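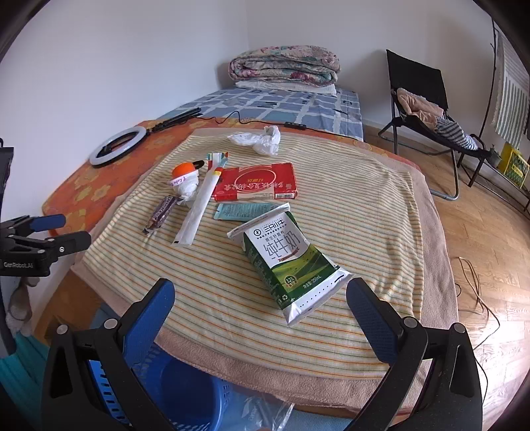 *Photo: Haf Meredith*

Rice pudding, then. I have been promising this one since May and several of you have been very patient (and one of you, you know who you are, has not).

I grew up thinking I hated it. School rice pudding was a grey puddle with a dollop of jam in the middle, and if you stirred the jam in it went the colour of a plaster. So when I was staying up in Pirdale and my aunt put a big brown dish of the stuff on the table I did my polite face and asked for a small spoonful. Reader, I went back for more. Twice! It had a proper skin on top, dark and freckled with nutmeg, and underneath it was all soft and creamy and only just sweet.

Her version goes in a low oven for ages and you mostly ignore it. Mine is nearly the same, except I use a bit less sugar and I add a strip of lemon peel, which she thinks is showing off.

**What you need**

- 100g pudding rice
- 50g caster sugar
- a litre of whole milk
- 2 bay leaves
- a strip of lemon peel
- a good knob of butter, plus more for the dish
- lots of nutmeg

Heat the oven to 150C (130C fan). Butter your dish generously. Mine is a Prunard one I found in a charity shop in Lougher, and it's a bit too big really, but I love it. Rinse the rice, tip it in with the sugar, then pour the milk over and tuck in the bay and the lemon peel. Dot the butter about on top and grate over more nutmeg than feels sensible.

Into the oven it goes. Give it a stir after half an hour and again after an hour, scraping right into the corners, and then leave it alone for another hour or so until it wobbles and the top has gone brown. Fish out the bay leaves if you can find them.

I did try it with semi-skimmed once, on a Thursday night when the shop had run out of everything else, and it was fine but thin, a bit like eating rice in a warm drink. Whole milk every time for me now. A splash of cream at the end is lovely if you've got some open.

It feeds four, or two with leftovers, and I will defend cold rice pudding for breakfast to anyone. We had ours with stewed plums the first night and then I ate the rest standing at the fridge with a teaspoon, picking at the skin round the edges.

Next time I'm having a go at the Prarico almond biscuits that Mum keeps going on about, if I can get her to write the recipe down!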